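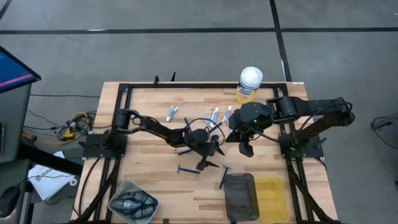
Mihret Jemal wrote to say that my last post on oiling wood tops had the cure time wrong, and that a hardening oil left for two days is dry to the touch but will still mark under a glass. I have gone back over my notes and she has a point.

The test pieces were maple offcuts, sanded to 120 and then 180. I put on two coats of Willetti, wiped off after 14 minutes, with a night between coats. At two days a wet glass left a ring. At a week it left a faint one. I did not test again until August, by which time the rings could not be repeated.

Room temperature matters more than I allowed for. My shop sits near 60 degrees in spring, and the can assumes a heated house. The Flana oil is thinner and sets faster, but it needs a third coat on end grain, where the first two mostly disappear.

On glue lines: oil does not bridge a gap. If a seam between strips has opened, fill it before finishing or it will collect crumbs for good.

I have corrected the table in the old post. The figures for wax are unchanged. Rags should still be dried flat outdoors, one layer deep, before they go in the trash.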